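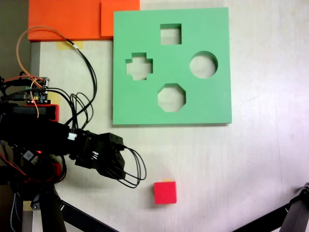
Green foam board with four cut-outs, and two pieces of orange foam.

On Keeping a Household Paper File

October 5, 2023

Readers of this blog have asked for further guidance on the storage of family papers, following the note published in July. The present entry sets out the arrangement now followed in my own household and the changes made to it over the past year.

The file is held in a single metal cabinet with 2 drawers. The upper drawer contains papers in current use: the tenancy agreement, insurance policies, bank letters, school reports and the guarantees for kitchen appliances. The lower drawer contains closed matters. A paper moves from the upper drawer to the lower when the account, policy or agreement to which it relates has ended.

Each drawer is divided by subject and then by date, with the most recent paper at the front. Earlier attempts to file by the name of the sender were abandoned. When our electricity supplier, Gallitz, transferred its customers to Cabrera, one account was split between two folders at opposite ends of the drawer, and a final bill could not be found for several weeks. Filing by subject would have kept the two together.

There are at present 16 folders. Honeylyn Bautista, with whom I have corresponded on this topic, maintains 12 and considers a larger number to be a sign of poor discipline. I do not share that view. A folder marked "General" is, in my experience, where papers go to be lost, and I would sooner open a new one.

Certificates of birth and marriage are kept separately, in a flat box on the wardrobe shelf. They should not be punched, stapled or laminated. Original documents taken out for an appointment are entered on a slip of paper left in the box, and the slip is removed when they are returned.

Receipts remain the least satisfactory part of the system. Many are printed on thermal paper and fade within a short time. It is now our practice to photocopy any receipt connected with a guarantee and to pin the original behind the copy. Receipts for food and small purchases are not kept.

Jayson Lumbao has written to ask whether scanned copies might replace the cabinet altogether. Scans are made here of the most important papers, but the originals are retained. His letter also raises the question of how long to hold old payslips, which will be taken up in a later entry.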